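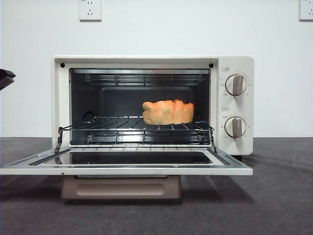 Trigger notes, May, 07:40. Reran the Dolent momentum series overnight with the slope window at 20 sessions instead of 11. The longer window cuts the false turns a lot, but it comes in late on the way down, same as last month. Dolent closed at 1163 and the long trigger is still pointing up. The short one went flat yesterday and I have marked it as a hold. For the colleagues who keep asking how the two triggers fit together: think of a toaster oven with one set of elements along the top and another near the bottom, under the rack. Long trigger below, short trigger above, and we only buy when both are on.

Brinico is a mess. The price file has a gap where the share split went through, and the slope calculation reads it as a crash. Patched by hand for now — needs a proper fix in the loader before anyone uses the back-test figures.

Mikuš: no change, still out.

Stendstead turned up on the short trigger only. Not enough. Last time we went in on the short one alone we were stopped out inside a week.

To do: rerun all four with a window of 60, check the dealing costs are the new ones, move the stop levels onto the shared sheet.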